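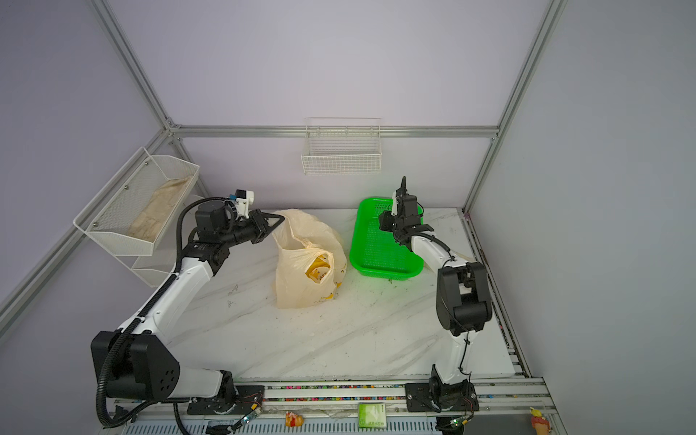 Do I need two matching arms to compare grippers fairly?

It helps a great deal, and if you can manage it I would always say go for it. With the same arm on both sides you can swap fingers on one, leave the other alone, and feel fairly sure that any difference you see comes from the fingers (or from you, on a tired afternoon!).

Gripper Trials: Your Questions
27 Nov 2024
By Cecilia Sulemana
Print this page | E-mail this page

Why do you test with grocery items?

I get this one a lot! Thin plastic bags and bunches of bananas are harder than any machined block you can buy. A bag folds a new way every time you touch it, and fruit bruises if you squeeze too hard. We started with blocks back in February and learned very little from them.

Which fingers do you like for bags?
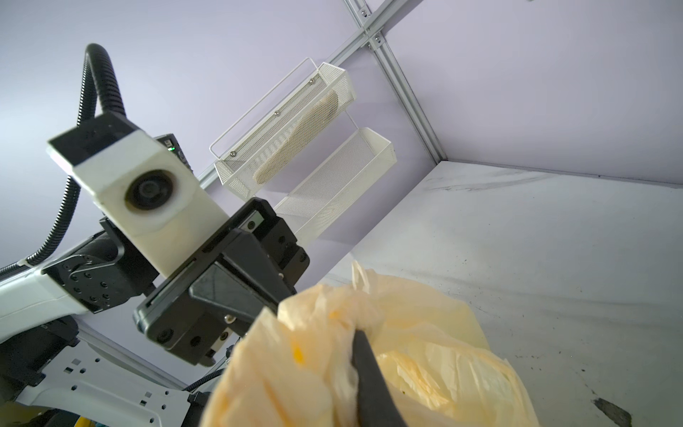 A narrow tip has been kinder to us than a wide one, because it can get into a fold before closing. Our Vosten pads are wide and lovely on boxes, but they tend to slide over film. The Ceretti tips are slimmer, and over 836 logged bag tries they were the ones I kept reaching for. Please do try both if you can borrow them.

Is a wrist camera enough by itself?

For the last little bit of an approach, I think so. For everything before that, I like a fixed view of the whole table as well, so one arm's planner knows where the other one is. We run 3 cameras through a Kusgate controller, and it has kept up nicely so far.

What about fruit going into a basket? 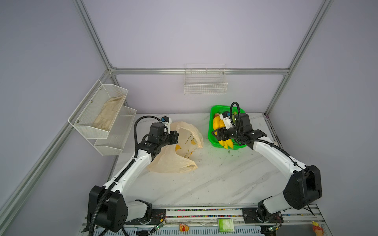
Bananas want a slow close and a low force limit, and I set mine lower than the Tillman manual suggests. Come straight down over the basket if your arm has the reach for it, and watch the rim on the way back up. We have 2131 tries logged in all, and the rim comes up in my notes far more than the fruit does.

Reader comments

Deb in Dayton: Thank you for this! Did you recalibrate after every finger swap?

Cecilia: Every single time, Deb, and it takes me 2 cups of coffee.

marlow_k: We had the same sliding trouble with wide pads. Rubber tape helped for a while, then it peeled.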